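Section 7: Making Your First Batch of Sauce
April 9, 2026
By Dilwyn Kemeys

Your Greltton sauce maker is assembled and rinsed, so now comes the fun part! A first batch of tomato sauce is a lovely way to get to know the machine, and the whole house will smell wonderful by supper.

1. Wash and quarter your tomatoes. Leave the skins on, the Greltton's strainer takes care of them.
2. Fill the jug to the lower line and lock the lid until it clicks.
3. Turn the dial to Simmer and set the timer for 20 minutes.

Caution: The lid vents steam at the back. Keep hands and faces well clear while the light is red. 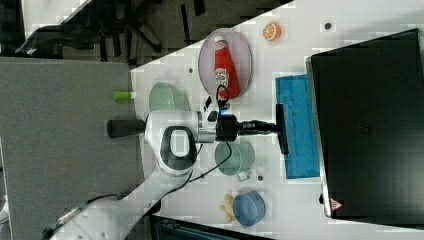

Can I use tinned tomatoes in place of fresh?
Tinned work beautifully, and they're what I use all winter. Drain off half the juice first and take a few minutes off the simmer time.

4. When the timer sounds, press Stop and wait for the light to turn green before you open the lid.
5. Stir in the vinegar, sugar and salt, then run the Blend setting in short bursts. Stop and look between bursts. Some people like it silky, some like a bit of texture, and both are great!
6. Fit the Namero funnel (it's in the small parts bag) and pour the sauce into clean bottles while it's still hot. Leave a finger's width of space at the top.

Note: The jug holds plenty, but please don't go past the upper line. Hot sauce climbs quickly once the blades start.

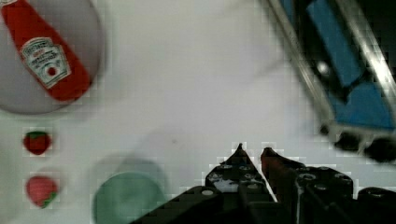
Storing the finished sauce is easy once you've settled on a bottle you like pouring from. Label each one with the date, let it cool on the counter and then move it to the fridge, where it keeps for seven days. Wide jars are simple to fill but messy at the table, so I'm very fond of the classic red ketchup bottle with the narrow neck, which gives you a neat line of sauce and a good grip on the wide base. Wash the neck with a thin brush (any colour of bristle will do!) before you refill it.

7. Rinse the jug straight away, then run the Clean setting with warm water and one drop of dish soap. Dry the blades with a folded towel, never with your fingers.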